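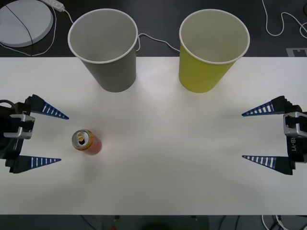 Tsz-kin Siu

Print this page | E-mail this article | 3 comments

My favorite kind of family history find is the one hiding in somebody else's file. I'd been after Alma Mackay for two winters (born Badden, married into the Mackays, then gone from every record after her husband's funeral) when I ordered her brother-in-law's pension papers in February, mostly to be thorough. There were 50 pages, and on page 13 there she was!

She had given a sworn statement for him, signed in a big looping hand, and the clerk had written down where she was living: Derance, two counties west of anywhere I'd looked. She was keeping house for a cousin and calling herself Badden again.

So if you're stuck, order the files of the in-laws and neighbors. Read the witnesses first. The Derance land books gave me three more Baddens in one evening, and I haven't even started on the church registers.

We use cookies to improve your visit. Accept | Settings

Share (13)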